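Keeping Your Petition Papers in Order at Home

By Sibel Türkmen

If you've ever offered to gather signatures for a cause, you know how fast a kitchen fills up with paper. When our group in Emthorpe wrote to the foreign ministry in March about the Nastimitz border crossing, we sent 332 signed letters, and every last one of them passed through my house first (my poor family ate standing up for a week!). So these tips come from experience.

Clear and dry the table before you begin, and then dry it again. A ring from a coffee cup will go straight through a signature.

Keep letters in one pile and envelopes in another, and don't let anybody "tidy" them together while you answer the phone.

For creased sheets, lay a clean dish towel over the page and put a heavy cookbook on top overnight. Please don't iron them, as some inks smear with heat.

Staples rust in a damp drawer, so I use plastic clips. A shoebox with cardboard dividers works as well as any file cabinet, and you can label it by town or by the name of the representative you're writing to.

Make a copy of everything before it goes in the mail. We skipped that with the Duman letters and I still kick myself.
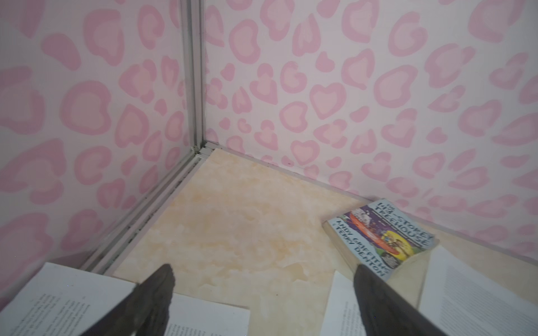
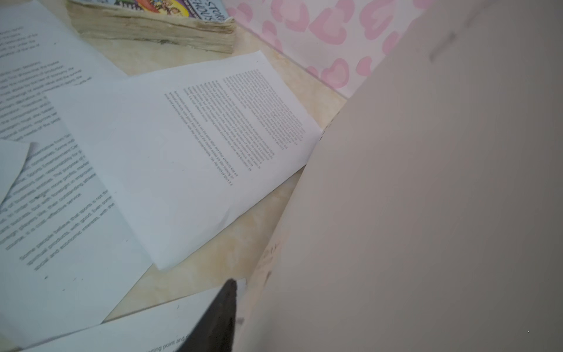

Papers on a cream marbled surface, both pictures.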